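Serving tray

A serving tray is a shallow, flat-bottomed carrier with a raised rim, used to move dishes, cups and food between a kitchen and a table, or to hold them together on a surface once they are there. Trays are made in wood, metal, plastic, melamine and lacquered fiber. Solid-colored trays are common in cafeterias, schools and hospitals.

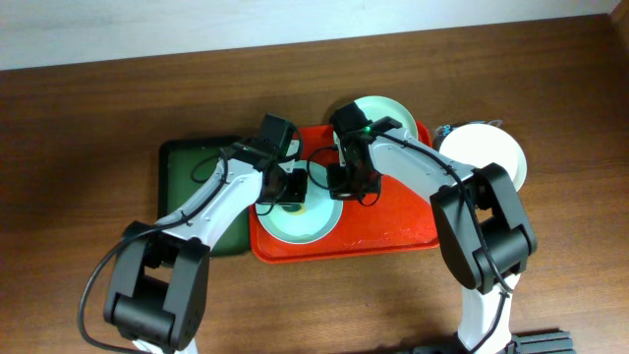
Terminology

In everyday American use, "tray" covers both the carried article and the flat liner that stays on a table. Trade catalogs separate the two. A carrying tray has a rim high enough to stop a cup from sliding off, and often has handles or cutouts. A table tray has a low rim and is sized to the place setting. The word "platter" is reserved for a piece from which food is served directly.

Construction

Molded trays are pressed in one piece. The corner radius is set by the mold and affects both strength and cleaning, as tight corners hold residue. Stamped metal trays have a rolled edge that stiffens the sheet and covers the cut metal. Wooden trays are either carved from a single board or built from a flat panel with applied sides, the joint being the usual point of failure.

The underside may be flat, ribbed or footed. Ribs reduce sticking when wet trays are stacked and let air pass between them during drying. A footed tray is easier to pick up from a flat tabletop because the fingers can pass below the edge.

Size and capacity

The Herum pattern, a rectangular cafeteria tray, is 44 centimeters long and takes one dinner plate, one bowl and a cup. Its rim is 2 centimeters high. Stacks of the pattern are limited to 60 trays in the maker's handling sheet, above which the lowest trays may bow. Round dishes leave unused space at the corners of a rectangular tray, which is normally taken up by flatware or a folded napkin.

Color

Color is used for sorting as well as appearance. In her survey of institutional kitchens, Radka Matić recorded systems in which tray color marked the meal type, the dining room or the return station. Sinéad Hegarty later described similar systems in school kitchens and noted that strongly contrasting colors were sorted with fewer errors than neighboring shades. Dark trays show dried water spots more readily than light ones. Red and orange pigments in older plastics tend to fade under repeated washing.

Care

Plastic and melamine trays are washed in racks, on edge, with space between them. Wooden trays are wiped and dried at once. Abrasive pads dull the surface and make later staining more likely. Cracked trays are withdrawn from food use.

See also

Charger plate
Lazy Susan
Placemat
Platter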